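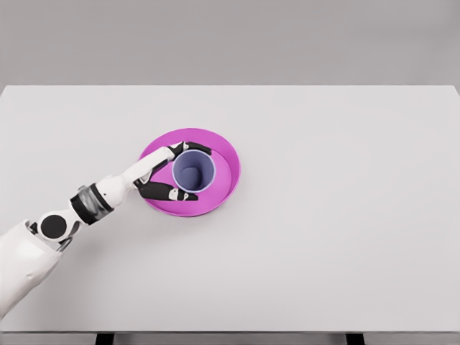
Simulated tabletop task, cup and pink dish, right-reaching hand at the cup.

PRE-RELEASE INSPECTION CHECKLIST – SIMULATED MANIPULATION RESULTS
Project: Jideo, cup placement study
Site: Priltadholm
Inspection date: July 26, 2025
Inspector: Yasaman Hashemi
Second reader: Volker Ehlers
Responsible for the method: Ingeborg Wendt

Scope: This checklist covers the evaluation episodes that support the results table in the Jideo report. It does not cover training runs or work on the physical arm, which are inspected under the Bandlow procedure.

Ratings: Pass / Pass with comment / Hold / Not applicable

SECTION A. SCENE AND ASSETS

A1. Table, wall and lighting settings match the approved scene file.
Rating: Pass

A2. Collision shapes for the cup and dish have been checked against the visible shapes.
Rating: Pass with comment
Comment: The collision shape of the cup is slightly thicker than the visible wall at the lip. The difference is within the limit set in January. Please record the value in the appendix.

A3. Object names are consistent across the scene file, the logs and the report.
Rating: Hold
Comment: The pink object is called "plate" in the logs and "bowl" in the report. Choose one name. I. Wendt to correct before release.

A4. No objects outside the task definition are loaded.
Rating: Pass

SECTION B. EPISODE SET

B1. All 624 evaluation episodes are present and can be opened.
Rating: Pass

B2. Random seeds are stored with each episode.
Rating: Pass
Comment: Four episodes carried a duplicate seed in the first delivery. They were rerun by F. Brinkmann and the replacements were checked.

B3. Each episode ends at the step limit of 3,000 or at a recorded stop condition.
Rating: Pass

B4. Start poses cover the range stated in the method section.
Rating: Pass with comment 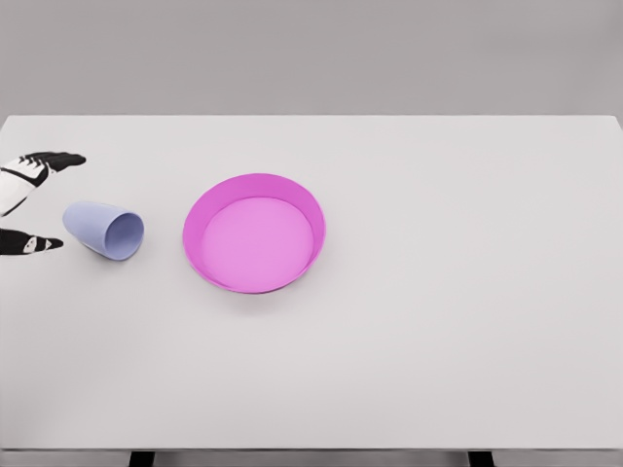 Comment on B4: The method section states that the policy was tested on both upright and overturned cups, and the report gives one combined success rate. The inspector considers this unclear, as the two cases place different demands on the grasp. Where the cup lies on its side with its closed end toward the hand and its mouth toward the dish, the fingers must close around the narrow end and the cup must then be turned before placement. Success should be reported separately for this pose. Cups lying with the mouth toward the hand should form a third group, if there are enough episodes to support one.

SECTION C. SUCCESS MEASURE

C1. The success rule is written out in full and matches the code.
Rating: Hold
Comment: The report says "cup placed on the target." The code also requires the cup to be upright and to stay within the rim for 30 consecutive steps. The written rule must include both conditions.

C2. The hand must be clear of the cup before success is counted.
Rating: Pass with comment
Comment: The rule is applied correctly. An upright cup with the fingers still beside it is scored as unfinished, and V. Ehlers confirmed this by reading the contact log. A sentence on this point would help outside readers.

C3. Failed episodes are kept and labeled by type.
Rating: Pass
Comment: The labels "slip," "tip" and "no contact" are used consistently. The label "other" should be explained.

C4. The comparison with the Hervieu baseline uses the same seeds and step limit.
Rating: Pass

SECTION D. PHYSICAL SAFETY BEFORE TRANSFER

D1. Joint speed and force limits in simulation do not exceed those set for the physical arm.
Rating: Pass

D2. Stop behavior on loss of contact has been tested in simulation.
Rating: Pass

D3. Emergency stop check on the physical arm.
Rating: Not applicable – see Bandlow procedure.

OVERALL RESULT
Release on hold pending A3 and C1. Comments under A2, B4, C2 and C3 are to be answered in writing. A full repeat inspection is not required; the second reader may close the open items on receipt of the corrected report.

Copy to: Ida Buschmann, Friederike Brinkmann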